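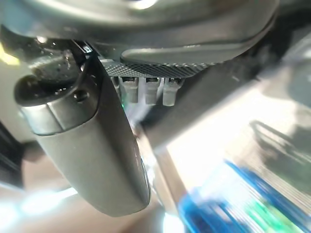

Finger, pad and pegs, close view.

Plorkside shop floor: bottle shelf and basket check
Date: 5 Jan 2020
Checked by: Neelam Grewal
Copy to: Ulises Tapia

1. Shelf fixings. Pass. No movement when pushed by hand at either end.
Comment: load limit label on the back panel is worn. Replace.

2. Shelf front lip. Pass. No sharp edges.

3. Shelf depth. Pass. 400 mm, matches the Jalitz drawing.

4. Bottles, caps. Pass. Seals tried by hand.
Comment: one cap cross-threaded, bottle withdrawn and binned.

5. Bottles, spacing. Advisory. Gaps uneven after restocking. Leave room to lift a bottle out without knocking the next one.

6. Floor in front of shelf. Pass. Clear width 700 mm at the narrowest point. Mop after any leak and log it on sheet 4.

7. Baskets, mesh. Pass. No split or broken squares.

8. Baskets, handles. Advisory. One wire handle stiff at the left pivot. Hậu Ngô to ease it or take the basket out of use.

9. Lighting over shelf. Fail. One tube flickering. Reported to Ojeda, job open.
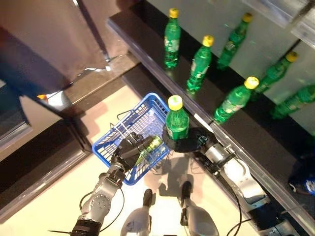 Can bottles be laid flat in a basket?
Lying down is acceptable if the cap is fully tightened and nothing heavy goes on top. Glass stays upright.

10. Stock rotation. Pass. Oldest dates at the front.

11. Spill kit. Advisory. Absorbent pads low, reorder from Gurkum.

Items 5, 8 and 11 to be rechecked at the next weekly round. Item 9 stays open until the tube is changed.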